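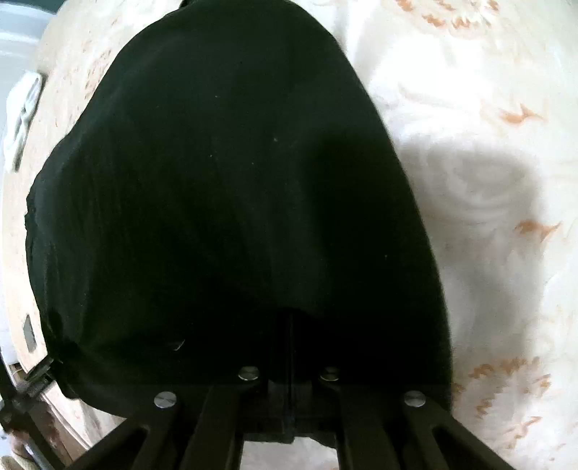 Kenik Cloth Cover, Black
From Piletlow Home Textiles

Product details
The Kenik is a large piece of plain black cloth for covering things. We sell it to people who want to keep dust away from something round or with an uneven top: a standing lamp shade in the off season, a bread proofing basket, a mixer, a birdcage at night, a sewing machine. It has no elastic and no shape of its own, so it takes the shape of what is under it.

The surface is matte and it does not shine under a lamp. In some light you will notice a little dark green in the black. This comes from the dye we use and it is not a fault. If you need a completely neutral black, please look at the Varela cover, which is dyed by a different house.

Please know before you order that black cloth shows lint. Small light specks will be visible on it after a short time in any normal room, most of all if you keep it near towels or wool. A lint roller takes them off. The cloth also keeps soft wrinkles from the folding. We do not iron the covers before we pack them, and many customers leave them as they are.

Sizes
Small: for table lamps and kitchen machines
Medium: for birdcages and sewing machines
Large: for floor fans, stools and similar

To choose the size, lay a measuring tape over the top of your object from the table on one side to the table on the other side. If you are between two sizes, take the bigger one. The extra cloth falls in folds at the side and you can tuck it under.

Material and weight
Cotton and polyester mix, woven, 300 grams per square meter. It is heavy enough to stay in its place when a window is open, but one person can put it on without help.

Washing
Wash at 40 degrees Celsius, alone the first time or with other black things. The color can come out a little in the first 3 washes. Do not use bleach. Dry it on a line or over a door. The tumble dryer is allowed on low heat, but then the cloth becomes shorter, and we do not exchange covers for this reason. If you want it smooth, iron on the inside while it is still damp.

Good to know
Let a lamp or a machine become fully cold before you cover it. The cloth is not made to resist heat.
For a birdcage, leave the back side a little open for the air.
The cover is not waterproof. For a balcony or a garden please see the Berkik line, which has a coated inside.

What is in the package
One cover, folded, in a paper sleeve with the washing instructions. Clips are sold separately.

Shipping and returns
We send orders from our own storage, usually on the next working day. You can return an unused cover in 94 days. Please write the order number on the return slip, because without it we must search by hand and your refund will take longer.

Questions from customers
Can I cut it? Yes, but the cut edge will fray. Fold it over and sew it the same day.
Does it smell when it is new? A little, from the dye. It goes away after the first wash.
Do you make it in white? Not at this time. We had a natural color until February and it may come back.

Page updated Jul 15, 2019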